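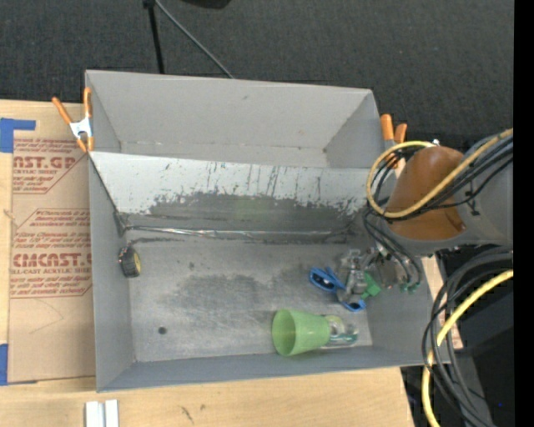
**ニタナリ**(Nitanari)は、すももを枝付きのまま砂糖と蒸留酒で煮含め、煮汁ごと冷まして食べる菓子、またはその保存食である。オクラ(Okura)地区の農家で夏の終わりに作られてきたもので、現在は菓子店や飲食店でも出される。果実は収穫後に大きさで分け、傷のあるものを除いてから洗う。選別には仕切りのある箱が便利だが、仕切り板の下のほうで塗装が帯状に擦れて剥げた灰色の箱のようなものは、洗浄後の果実を直接入れる容器には向かず、布か竹ざるを敷いて使う。洗った果実は水気を拭き取り、その日のうちに煮る。

## 名称

「煮たなり」、すなわち煮たままの姿という言い方が縮まったものとされる。「なり」を果実が「生る」ことに結びつけ、枝に生った形で煮ることを指すとする説もあるが、どちらが古いかは分かっていない。地区の北側では単に「枝煮」と呼び、枝を外して煮たものは「玉煮」と呼んで区別する。菓子店の商品名では片仮名またはローマ字の表記が多い。

## 材料

### 果実

酸味が強く、果肉の締まった小ぶりのすももを用いる。完熟した果実は煮崩れるため、肩の部分にまだ青みの残るものを選ぶ。枝は果柄の付け根から指の幅ほど残して切る。葉は煮汁に青臭さが出るのですべて取り除く。

梅やあんずで作ることもある。梅を使う場合は苦みを抜くために一晩水にさらすが、あんずでは行わない。桃を四つ割りにして同じ煮汁で煮たものは、供し方がカクテルのベリーニ(Bellini)を思わせることから「ベリーニ風」と称されることがあるものの、枝がないためニタナリには含めないのが普通である。

### 酒

古くは自家用の粕取り焼酎が使われた。現在は癖の少ない甲類焼酎、ブランデー、ラム酒などが使われ、アルコール度数は40度のものが扱いやすいとされる。度数の低い酒では煮汁が薄まり、日持ちも悪くなる。

飲食店では、香草を漬け込んだ蒸留酒カルタック(Cultach)を少量加える例がある。ウイキョウに似た香りがあり、入れすぎるとすももの香りが隠れてしまうので、仕上げに小さじ一杯ほどを落とす程度にとどめる。

### 砂糖

氷砂糖または白ざらめを用いる。黒砂糖で煮たものは色が濃く、煮汁に渋みが残る。

## 製法

基本の配合は、すもも1000グラムに対して砂糖が400グラム、水が500ミリリットル、蒸留酒が200ミリリットルである。

1. すももの皮に竹串で数か所穴をあける。穴が浅いと煮ている間に皮が裂ける。
2. 広口の鍋に水と砂糖を入れて煮溶かし、火を止めて人肌まで冷ます。
3. 果実を重ならないように並べ、落とし蓋の代わりに濡らした和紙かさらしをかぶせる。
4. 弱火にかけ、煮汁を80度まで上げる。沸騰させない。
5. この温度を保って40分煮る。途中で果実を返すことはせず、煮汁を匙ですくってかける。
6. 火から下ろして蒸留酒を回し入れ、蓋をして一晩置く。
7. 翌日、果実を引き上げて煮汁だけを軽く煮詰め、冷めてから果実を戻す。

酒を入れる時機は家ごとに異なる。初めから煮汁に加えるとアルコールが飛んで味が丸くなり、子どもの口にも合うとされるが、完全に抜けるわけではない。火を止めた後に加える方法は香りが立ち、保存にも適する。酒を鍋に加えるときは必ず火を消し、炎や熱源から離して行う。

鍋はほうろうかステンレスのものを使う。鉄鍋やアルミ鍋は果実の酸で傷み、煮汁の色もくすむ。

## 保存

煮沸した瓶に果実と煮汁を詰め、果実が液面から出ないようにして冷暗所に置く。食べ頃は漬けてから2週間後以降で、冷蔵すれば年を越しても食べられる。枝の切り口から白い濁りが出ることがあり、軽いものはペクチンや糖の析出による。表面に膜が張ったもの、泡が立って酸っぱいにおいのするものは発酵が進んでいるので廃棄する。

種は取り除かずに煮るため、長く漬けたものには杏仁に似た香りが移る。種の中の仁は食べない。

## 食べ方

よく冷やした小鉢に果実を一つ盛り、煮汁を張って供する。枝を指でつまんで食べるのが昔からの作法で、匙は煮汁のために添えられる。白玉や寒天と合わせることもあり、近年は無糖のヨーグルト、バニラアイスクリーム、塩気のある白いチーズとともに出す店が増えた。

残った煮汁は炭酸水で割って飲むほか、寒天で固めたり、スポンジケーキに染み込ませたりする。豚肉を焼いた後の鍋に煮汁を加えて煮詰め、ソースにする料理もある。

## 歴史

オクラ地区では8月に入ると風で落ちるすももが多く、売り物にならない果実を塩漬けや酒漬けにする習慣があった。砂糖が手に入りやすくなると、これを煮て甘くしたものが盆の来客用に作られるようになった。当初は仏前に供える都合から枝を残したといい、見栄えのためだけに残すようになったのは後のことである。

料理研究家のヒバ・ラワシュデ(Hiba Rawashdeh)は、地区の家々に残る書き付けを比較し、配合の違いを酒の入手先の違いから説明した。それによれば、造り酒屋に近い集落ほど酒の割合が高く、山側の集落では砂糖を増やして日持ちを補っていた。ラワシュデはまた、山側の書き付けに酢を加える例が複数あることを指摘し、これを古い酢漬けの名残とみている。この見方には、酢は色止めのために加えたにすぎないとする反論がある。

## 注意

ニタナリは果実、煮汁ともにアルコールを含む。未成年者、妊娠中または授乳中の人、運転の予定がある人には供さない。酒を使わずに作る場合は、ぶどう果汁とレモン汁で代用し、冷蔵して数日のうちに食べきる。

## 関連項目

- コンポート
- 甘露煮
- 果実酒
- すもも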